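Rereading in bed, and other bad habits

May 10, 2020

So I have been rereading. I know there's a shelf of new books in the hallway that I bought with real money and real intentions, and I walk past it every night on my way to bed with something I've already read four times. The library has been closed for weeks and you'd think that would push me toward the unread pile, but no, it has sent me straight back to the stuff I loved at nineteen.

It started with the mysteries. I had a whole run of them in college, the kind you could get for 70 cents at the used place on the corner (it was called Pliton, it smelled like soup, I miss it so much). I must have read one a week back then when I was supposed to be reading economics. Most of them got given away in various moves, but a box of them survived in my mother's closet and she brought it over in November and I finally opened it last month.

And oh, they are so much fun! I'd forgotten all the murderers! That's the great gift of a bad memory. I remember that there's a train, or a vicar, or a dog that goes missing in chapter two, but I could not tell you who did it if you paid me. I got to page 40 of one of them absolutely convinced it was the sister, and I was smug about it for two whole evenings, and it wasn't the sister. It was the piano tuner. He has maybe five lines before the end! I was furious and delighted and I started the next one right then, at midnight, like a person with no job.

My friend Omid Esfahani thinks rereading is a waste. We've been arguing about it over the phone, in a friendly way. His position is that he's going to die someday with books unread and he'd like it to be as few as possible. He keeps a list. He's at 256 since he started keeping it and he wants to get to 400 before he turns fifty, and I told him that sounded like a sales target and he said thank you. We're very fond of each other.

My position is that I don't read a book for having read it. I read it for the evening I get out of it, and if the same book can give me a nice evening five times then that's a pretty good book, isn't it? Nobody scolds you for playing a record twice.
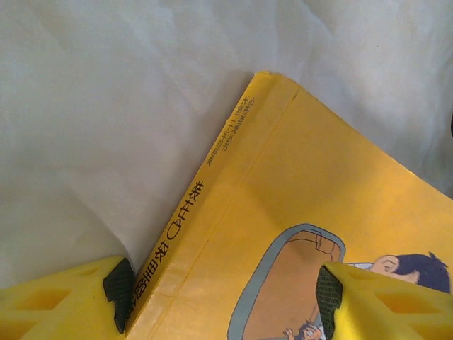 Bedtime reading, on a rumpled white cloth.

The other thing about the old paperbacks is how light they are. I tried to read one of those giant hardcover biographies lying down and dropped it on my face, and then I did it again the next night. A small paperback you can hold with one hand while the other one stays under the covers, and when you fall asleep on it, it doesn't leave a dent in you. I do worry about the glue, though. Two of them have started shedding pages and I've been keeping the loose ones in order with a binder clip.

Not everything has held up, I should say. I went back to a big family saga I used to tell everyone was my favorite novel of all time, and I got as far as the second wedding and had to stop. Every single woman in it is either weeping or arranging flowers. I was kind of sad about it for a day. I'd been recommending that book to people for years! If you're one of them, I'm sorry, and please don't lend it to your kids.

Next up is a slim one about a schoolteacher who inherits a boarding house, which I remember as being very funny and also having a recipe for plum cake in it. Might try the cake too if I can get hold of flour. If any of you have a book you go back to every year, put it in the comments, especially if it has a murder in it. Just don't tell me who did it.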